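Speaker notes – Gathering grasp examples for the Uredix picking model
Speaker: Csaba Hegedűs, Zadevora
Session length: 38 minutes, questions included

Slide 1. Opening
Thank the organizers and the session chair. State the subject plainly: how Zadevora collects the examples from which the Uredix model learns to pick objects out of a bin. The model itself was covered in the April talk and will not be repeated. Colleagues who missed that talk may ask for the slides by e-mail.

Slide 2. What counts as an example
Give the definition slowly, as later slides depend on it. One example is one attempt: the view before the arm moves, the grasp point chosen, the path of the arm, and the outcome. An attempt that drops the object is kept and labeled as a failure. Mention that the first collection plan discarded failures, and that this was reversed on the advice of our partners at Goltia.

Slide 3. Choice of objects
The object list stands at 244 household items. They differ in size, weight, stiffness and surface. Soft items, thin handles and shiny rims are well represented, as the earlier model did poorly on all of them. Objects are drawn by lot for each session. Operators may not swap an item for an easier one.
Pause here. The question of worn or damaged items is usually raised at this point. They stay on the list until they can no longer be handled safely.

Slide 4. Placing the objects
Items are placed in the bin by hand at the start of a session. Operators are asked to leave some against the walls and in the corners. A grasp near a wall limits the approach of the fingers, and the first set had too few such cases. Show the chart of failures by position. Do not read out the values.

Slide 5. The station
Keep this part short. The audience will know the general arrangement. A fixed camera covers the work area for the full session, and its position is checked before the first attempt. The points to stress are that the bin must not shift between attempts, and that cables must have enough slack for the full reach of the arm.
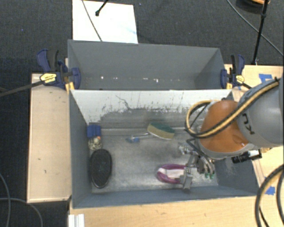
Before each session the operator completes a written check of the station. If the bin has moved, the session is stopped and the camera position is measured again. Attempts recorded after the last good check are set aside for review – they are not deleted.

Slide 6. Labeling
Each attempt is labeled by 2 reviewers working separately. Where they disagree, the attempt goes to the Shukla group, whose decision is final. In the most recent round, 69 attempts were referred in this way. Most concerned objects that were lifted and then slipped before release. The written rule now states that the object must be held until the arm reaches the drop position.

Slide 7. Known limits
Be direct on this slide. All sessions were run under indoor lighting. The set contains no liquids and no food. Results should not be taken as evidence of performance on a moving belt. Work on transparent objects has started, but no figures will be released today.

Slide 8. Next steps
The next round will use the same labels, so that old and new examples can be trained together. Goltia will supply a second object list, which will be held back for testing only. Requests for access to the data should be sent to the project office at Zadevora, with a short statement of intended use.

If time is short, leave out the chart on slide 4 and go directly to the station. Questions on hardware cost are to be referred to the project office.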